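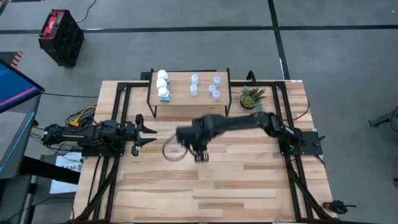 The butcher-block top, with the little shelf at the back.

How to oil a butcher-block worktop (and keep it looking lovely)

I get more questions about wooden tops than anything else on this site, so I've finally sat down and written out the whole routine. I love this job! You need an afternoon, some old cotton rags and a bit of patience, and when the first coat goes on and all those strips of honey and tan suddenly come up rich and warm, you'll want to do every piece of wood in the house.

What you'll need

Sandpaper in 120, 180 and 240 grit
A cork sanding block
A vacuum with a brush end
Lint-free cotton rags (old T-shirts are perfect)
Hardwax oil or a worktop oil
A flat brush for the edges
Gloves and a dust mask

Before you start

Clear off whatever will lift away and mask the rest. Anything bolted down can stay put if you tape neatly round the base, but go slowly there, as oil loves to creep under a plate and sit in a sticky line. If you have a small shelf standing on the top, lift it off and give its wooden part a coat as well. It takes five minutes and the two will age together.

Wipe the top with a barely damp cloth and leave it overnight. Look along it with a lamp held low to one side and you'll see every scratch and cup ring. Pencil a light squiggle over the bad patches.

Sanding

Start with 120 and always go with the strips, never across them. On a top like this the strips run lengthways, so take long, even strokes from end to end and keep the pressure light. Your pencil marks should vanish at the same rate as the wood around them. If one spot is stubborn, widen the area you're working on and feather it out, or you'll make a dip.

Move on to 180, then 240. Vacuum between each grit! I skipped this on my first top and dragged a bit of coarse grit right down the middle of it, and I could still find that scratch two years later.

The pale strips will look almost white after the 240. Don't panic, the colour comes back.

Oiling

Stir the tin, don't shake it. Pour a small puddle on a rag and work it in circles, then finish with long strokes along the strips. Thin is the word here - thinner than you think. Leave it for fifteen minutes and buff off anything still shiny.

Do the edges with the brush, and give the end grain a second helping while the first is still wet. It drinks the stuff.

Let the first coat dry overnight and repeat. Two coats will do for a desk, three for a bench that gets proper use, and four near a sink.

Lay used rags out flat outdoors to dry before you bin them. Oily rags in a heap can heat up and catch fire, so please don't leave this one till later.

Looking after it

A damp cloth and a drop of washing-up liquid is plenty. When water stops beading, rub in one fresh coat. Mine gets it every December, with the radio on and the windows open a crack.

Letay Negussie wrote in to ask whether you can oil over old varnish. Sadly not! It has to come off first, right back to bare wood, and I'll cover that in the next guide.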